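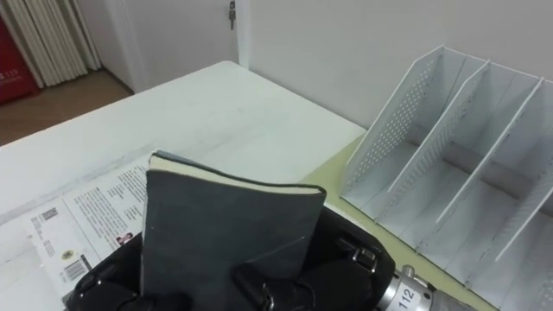 The soft fingers with the gray notebook, file organizer waiting on the right.

I promised to write something when the second gripper arrived, and then February went by and I wrote nothing. So this post is for Lina Saliba, who asked me two times by email which one she should buy for her own desk arm, and for anybody else who has the same question.

The two grippers are the Drolent, which is the black one in the photo, and the Fleury, a parallel gripper with two flat jaws. I use them on the same arm, with the same controller, and I didn't change the speed between the tests. The task is also the same for both: take a notebook from the table, turn it upright, and put it in a slot of the file organizer. It sounds like nothing. I have spent 40 evenings on it.

The Fleury is the gripper I know best. Its jaws are hard and they close in a straight line, so I always know where they are. When the notebook is already standing, the Fleury takes it very well and the slot is not a problem, because the jaws are thin and they fit between the dividers. But when the notebook lies flat on the table, one jaw has to go under the cover, and my table is smooth, so the notebook slides away. I tried to push it against the organizer first, and then the organizer slides too. Perrine Gautier told me to put tape on the table. I did, and it helped, but I don't like a solution where the table must be prepared for the gripper.

With the Drolent the first days were worse. The fingers are padded and they give a little when they touch something, and my old program did not expect this. It closed until the motor current went up, as I do with the Fleury, and by this time the notebook was bent like a taco. I had to lower the force limit to 5 (the controller has its own scale, I can't tell you what it is in newtons) and add a short wait before lifting. After this change it became a different tool. The fingers hold the cover without sliding, also with a soft cover like this one, which feels a bit like suede and was always difficult for the hard jaws.

I want to say something about the leaning. The notebook in the photo leans a little to the left, and with soft fingers you get this very often. With the Fleury, the angle of the object is the angle of the jaws, finished. With the Drolent the object can turn a few degrees in the grip and the arm doesn't know it. For a mug this is no problem. For a slot it is, since the corner touches the divider and then everything stops. The corner of my notebook is already worn on one side, poor thing.

My solution is not elegant. I come to the slot from higher, go down slowly, and let the divider correct the angle. The dividers of my organizer are slanted, all in the same direction, so they guide the notebook if it arrives from the good side. From the other side it never works. Over a series of seven tries on Tuesday evening I got five in the slot with the Drolent. The Fleury, with tape on the table, also got five. So the number says they are equal, but the failures are not the same kind. The Fleury failed when picking up and the Drolent failed when placing.

About the camera: it looks from above and in front, and the big black body of the Drolent covers a large part of the picture. The Fleury is narrow and I can see much more of the table around it. If you use the camera only to find the object before you move, it doesn't matter. If you want to correct during the movement, as I do, then you lose the lower part of the notebook exactly when you need it. Ineke Postma has a second camera from the side for this reason. I ordered a small Drakden one but it has not arrived yet.

Cleaning: the soft fingers catch dust, and dust makes them slide. I wipe them with a damp cloth and let them dry before I start again.

Lina, for your case – books and folders, always lying flat – I would take the Drolent and accept to lose some evenings with the force limit. If your folders already stand in a box, take the Fleury and keep the money for a camera. You can also come and try both, only write to me before, because next week the arm goes back to the old mounting plate and I need two days to calibrate it again.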